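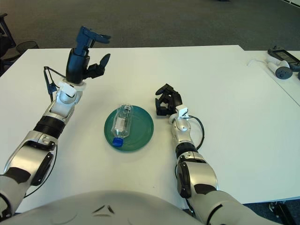 Green plates, white tables

I have been a plain white china person for years, and it took one dark green plate to turn me. A round one, slightly raised at the rim, with a faint ridge to the surface that you notice more with your fingertips than your eyes. Put it on a white tabletop and the whole table wakes up! Even a clear plastic bottle with a blue cap, lying on its side across the middle, looks like something you might want to paint.

Green is everywhere this June. Kallberg has a bottle green dinner plate in its summer range, heavy enough to stay put when you saw at a crust, and Skadton does a smaller one in a mossier shade (lovely with tomatoes, less kind to lettuce). My favourite comes from Stępień, a small pottery that glazes in batches of 40, so no two boxes match exactly. I bought 3 and went back for more.

The rim matters more than you'd think. Too flat and the olive oil goes wandering; too high and you're eating out of a bowl. Vorkier gets it nearly right, though I'd like a touch more room in the middle for a proper slice of quiche.

As for the table, leave it bare if you can bear to. White shows every crumb and every crease, but a damp cloth sorts out the first, and I've grown fond of the second. Skip the runner and the placemats, give each plate plenty of space, and bring the water out in whatever it came in. Clear plastic catches the light beautifully at lunchtime.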